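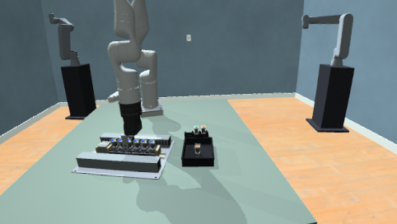
El Fassi demandait en novembre si les élèves allaient passer l'année devant un écran ou s'ils toucheraient un jour à du vrai matériel, et si la subvention couvrait les deux. Nous reprenons la question au début de ce rapport car elle est revenue dans plusieurs retours du fonds.

Projet Stolo – rapport d'avancement intermédiaire
Porteur : club de robotique du lycée Sandari
Financeur : fonds Stumance
Montant accordé : 3000 euros

Réponse à la question

Le travail du premier semestre s'est fait entièrement en simulation, comme prévu dans le dossier. Le passage au bras réel est inscrit au second semestre. La subvention couvre les deux phases, et la part réservée au matériel n'a pas été entamée.

Où en est le projet

Le sujet choisi par le groupe est l'assemblage d'un tableau électrique. Le bras doit prendre une petite pièce à capuchon de couleur dans un bac noir, la présenter au-dessus de la platine et la poser à sa place dans la rangée de borniers, entre les rails. La scène virtuelle est terminée : table, platine, bac, bras central et deux autres bras montés sur des socles noirs, de part et d'autre de la table. Ces deux bras ne sont pas encore programmés. Ils serviront à l'exercice de coordination en fin d'année, si le calendrier le permet.

La saisie dans le bac fonctionne de manière répétable. Sur la dernière série de 400 essais, la pince a lâché la pièce moins souvent qu'à la série précédente, surtout depuis que les élèves ont réduit la vitesse de descente. La pose reste le point faible. Le bras arrive au bon endroit mais avec une orientation parfois fausse, et la pièce ne s'enclenche pas. Le groupe a repris le calcul du poignet et refait les réglages de contact, qui étaient trop souples dans la première version.

Les séances ont lieu le mercredi, à 14 heures. Les élèves de première écrivent les trajectoires, ceux de terminale s'occupent de la détection de la pièce et du journal des essais. Ce journal est tenu à jour, ce qui n'était pas le cas l'an dernier.

Dépenses

Le club a engagé 700 euros pour la mise à niveau de 2 postes de calcul. Aucune autre dépense n'a été faite sur la subvention. Le logiciel de simulation est gratuit pour les établissements scolaires. Les factures sont jointes en annexe.

Difficultés

Le simulateur est lent sur les anciens postes du lycée, et les élèves attendent leur tour. Les postes remis à niveau ont réglé une partie du problème – pas les jours où tout le groupe est présent. Nous avons aussi perdu deux séances à cause des examens blancs.

Suite prévue

– corriger l'orientation du poignet avant la pose ;
– relancer une série complète d'essais avec les nouveaux réglages ;
– commander les borniers et le rail pour la platine réelle ;
– préparer la démonstration de fin d'année.

Nous demandons l'accord du fonds pour reporter sur le second semestre le solde non dépensé. Le devis des borniers sera transmis dès réception.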